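4.2 공개 시연의 관찰

시연 행사는 로봇의 능력을 보여 주는 자리이지 측정하는 자리가 아니다. 본 절은 Patura가 4월에 Dernness 작업장에서 연 공개일을 다룬다. 주최 측 안내문은 데스크톱 컴퓨터의 분해 및 부품 교체를 “현장 수준의 자동화”라고 소개하였다. 우리는 12개 항목의 관찰표를 들고 참석하였으나, 그중 11개만 채울 수 있었다. 남은 항목은 사람의 개입 횟수로, 관람석에서는 개입과 준비 동작을 구분할 기준이 없었다. 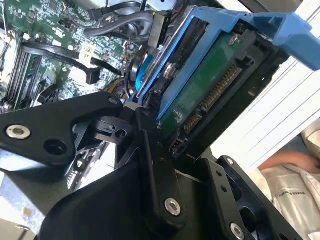

자율성의 범위는 시연에서 가장 모호하게 제시된 부분이다. 안내문에는 작업자의 역할이 한 줄도 적혀 있지 않다. 그러나 그림 3(a)에서 그리퍼가 파란색 캐디에 끼워진 하드 드라이브를 물고 있는 동안, 드라이브 너머 오른쪽에는 사람의 팔뚝이 함께 잡혀 있다. 이 한 장면만으로 그 사람이 작업을 도왔다고 말할 수는 없다. 다만 작업 구역에 사람이 들어와 있는 조건과 그렇지 않은 조건은 따로 보고되어야 하며, Patura의 자료에는 그러한 구분이 없다.

두 번째 문제는 환경의 정돈 정도이다. 본체는 측면 패널이 제거된 채 눕혀져 있고, 옆에는 프로세서 칩이 홈에 놓인 회색 고정 트레이가 있다(그림 3(b)). 부품의 위치가 이렇게 주어지면 탐색의 부담은 크게 줄어든다. 폐기 장비를 받는 실제 작업장에서 같은 조건을 기대하기는 어렵다. 28분의 시연에서 다룬 기종도 2종에 그쳤다.
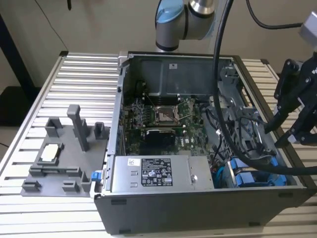 Tiongson은 초안을 읽고 우리의 기준이 지나치게 엄격하다는 의견을 보내왔다. 공개일의 목적은 접촉 작업이 가능하다는 것을 보이는 데 있으며, 고정구를 쓰는 것은 사람이 일하는 조립 라인에서도 마찬가지라는 것이다. 고정구에 관한 지적은 타당하다. 그러나 그렇다면 “현장 수준”이라는 표현은 고정구를 갖춘 현장으로 한정되어야 한다. 시연 후 실패율과 재시도 횟수를 문의하였으나 수치는 받지 못하였다. 따라서 5절의 비교표에서 이 시연은 Silton 시험과 달리 성능 자료로 집계하지 않고 참고 사례로만 표시한다.

그림 3. Dernness 공개일의 컴퓨터 부품 작업. (a) 드라이브 파지, (b) 본체와 고정 트레이.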